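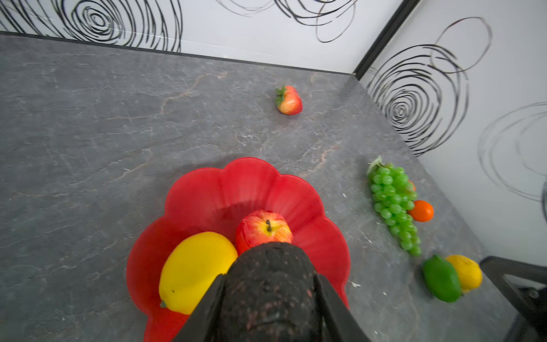
学習用動作データの収集業務に関する調査の一環として、当研究会は九月、Voltino社のデータ収集施設を訪問した。同施設は、ロボットに家庭内の軽作業を学習させるための手本動作を記録し、研究機関および機器メーカーに提供することを業務としている。見学の対象としたのは、収集室、記録の確認工程、ならびに作業者の教育体制の三点である。当日見学した課題は果物の模型を扱うもので、灰色の石目調の天板に赤い花形の鉢を据え、鉢の中にはレモンとりんご、外にはいちご、ぶどう、ライムなどが置かれていた。背後の白い壁には黒い渦巻きの線が大きく描かれている。以下、見学の順に従って概要を報告する。

一 訪問の目的

当研究会では、昨年度より作業支援機器の導入条件について検討を続けてきた。その過程で、機器の性能は機構や制御の設計のみならず、学習に用いた事例の質と幅に大きく左右されるとの指摘が会員から相次いだ。しかしながら、事例がどのような手順で集められ、どの段階で採否が決められるのかについては、公表資料が少なく、会員間でも理解に差があった。今回の訪問は、収集の現場を直接確認し、次年度の調査項目を定めるための材料を得ることを目的としたものである。

二 施設の概要

案内は、収集部門の責任者であるDanica Kováčik氏にお引き受けいただいた。受付で守秘事項の説明を受けたのち、会議室で事業の概要について説明があり、その後に収集室へ移動した。

収集室は二室からなる。第一室は卓上の課題、第二室は棚や引き出しを使う課題に充てられている。第一室には八つの作業区画があり、区画ごとに天板と壁面の仕様が変えられている。什器はSkendidwood社が製作したもので、天板と壁面はいずれも交換が可能である。Kováčik氏によれば、同じ課題を異なる背景のもとで繰り返し記録することにより、学習後の機器が特定の机や壁の見え方に依存する傾向を抑えるねらいがあるという。壁面の模様についても同じ考えに基づくもので、模様の種類は季節ごとに見直されている。

照明は天井灯と補助灯を組み合わせており、明るさの設定は収集計画に従って区画ごとに変更される。室内への私物の持ち込みは認められておらず、見学者も筆記具以外は受付に預けた。

三 収集作業の見学

見学した区画では、操作者が手元の操縦装置を用いてロボットの腕を動かし、手先の映像を関節の角度、把持部の開度とともに記録していた。一回の記録は、指示文の表示に始まり、操作者が終了の操作を行うまでを一単位とする。指示文は「いちごを鉢に入れる」「りんごを鉢から出して天板に置く」といった短い文であり、記録とともに保存される。

配置の決め方について、同社では二つの方式を併用している。一つは、計画表に定めた位置へ担当者が物品を置く方式であり、もう一つは、担当者が自由に置き直す方式である。前者は条件をそろえた比較に適し、後者は位置の偏りを避けるうえで有効であるとの説明であった。物品が互いに接している配置や、手前の物が奥の物を一部隠す配置も、意図して計画に含められている。当日の鉢の外の果物についても、ライムとその後ろのレモンは一部が重なって見える置き方であった。手先の映像では把持部そのものが対象を隠すことも多く、操作者はその条件に慣れるまで相応の練習を要する。

同種の物品を複数用いる点についても質問が出た。当日の課題では、レモンが鉢の中と外の双方にあった。Kováčik氏の説明では、このような場合に「レモンを取る」とだけ指示すると対象が一つに定まらないため、指示文に「鉢の外の」「ライムの隣の」などの語を加える。言葉と対象との対応が曖昧な記録は、操作が円滑であっても採用されない。会員からは、現場で人が出す指示は必ずしもそこまで明確ではないとの意見が述べられた。これに対し同氏は、曖昧な指示への応答は別の課題群として扱っており、通常の動作記録とは分けて管理していると回答した。

操作者の一回の連続作業時間は四十分までとされ、その後は休憩または確認作業に移る。疲労が動作の滑らかさに表れることが過去の記録の分析から判明したためであり、この規定は繁忙期にも緩和されないとのことである。

四 失敗事例の取扱い

見学者の関心が最も集まったのは、失敗した操作の取扱いであった。同社では、物品を落とした記録や、つかみ損ねた記録を一律に破棄することはしていない。操作者がその場でつかみ直し、指示を達成した場合は、回復動作を含む記録として区分し、保存する。達成に至らなかった場合も、区分の符号を付したうえで一定期間保管し、提供先から求めがあれば引き渡す。

破棄の対象となるのは、指示文と動作が一致しないもの、映像と関節の記録の時刻がずれているもの、および作業と関係のない人や物が映り込んだものである。時刻のずれについては、Ruddockと呼ばれる社内の管理システムが自動で検出する。その他の項目は、人による確認に委ねられている。

五 確認工程

確認工程は、品質管理を担当するViera Hájek氏より説明を受けた。記録は、操作を行った者とは別の担当者が再生し、指示文との一致、開始と終了の位置、動作の途中の不自然な停止の有無を確認する。判断が分かれた記録はHájek氏のもとに集められ、判断の理由とともに事例集に加えられる。事例集は印刷して各席に備えられており、当日も担当者が参照しながら作業を進めていた。

Hájek氏は、確認の基準を細かくしすぎると、操作者が基準に合わせた画一的な動作をするようになる点を課題として挙げた。鉢に物を入れる動作一つをとっても、縁の近くで放す者もあれば、底近くまで下ろす者もある。同社では、指示が達成され、周囲の物品を不必要に動かしていない限り、こうした違いを認めている。一方、どの程度の接触までを許容するかについては、担当者の間で見解が一致しない場面が残っており、現在、基準の改訂作業が行われている。

六 作業者の教育

新任の操作者は、座学を受けたのち、Tosteckと称する練習課題に取り組む。積み木を用いた単純な移動から始め、形状の不規則な物、柄や葉のついた物へと進む構成である。練習中の記録は提供用の記録とは別に保存され、本人との面談に用いられる。会員が練習課題を試行する機会も設けられた。参加した会員からは、奥行きの把握が想像以上に難しいこと、また物を放した後に腕を引く動作で隣の物に触れやすいことが報告された。

七 質疑応答

質疑では、模型を用いることの妥当性について複数の質問があった。同社の回答は、実物の果物は日ごとに状態が変わり、長期にわたる収集では条件の管理が難しいため、まず模型で動作の基礎を集め、必要に応じて実物による収集を追加するというものであった。重さや表面の滑りやすさが実物と異なる点は同社も認識しており、提供先にはその旨を書面で通知している。

また、天板の小さな汚れやくずをどこまで取り除くかとの質問に対しては、動作に支障のある物は除去するが、細かな白い粒程度のものは区画の状態として許容する場合があるとの回答を得た。清掃の記録は区画ごとに残されている。

収集した記録の権利関係、および操作者の個人情報の取扱いについては、契約上の事項を含むため、後日文書で回答をいただくこととなった。

八 所見

収集業務は機器の操縦を中心とするものと想定していたが、見学の時間の多くは、指示文の作成、配置の計画および確認の基準に関する説明に充てられた。導入側の立場からは、提供を受ける学習済み機器について、どのような配置と指示のもとで事例が集められたかを確認する手段が必要である。当研究会としては、次年度の調査票に、背景条件の種類、同種物品の有無、回復動作を含む記録の割合の各項目を加えることを検討する。

接触の許容範囲に関する基準については、改訂後に同社より改めて説明を受ける予定である。書面による回答は、受領後、会員専用の資料欄に掲載する。

訪問に際し、収集室の見学と練習課題の試行に便宜を図っていただいたVoltino社の各位に、厚く御礼申し上げる。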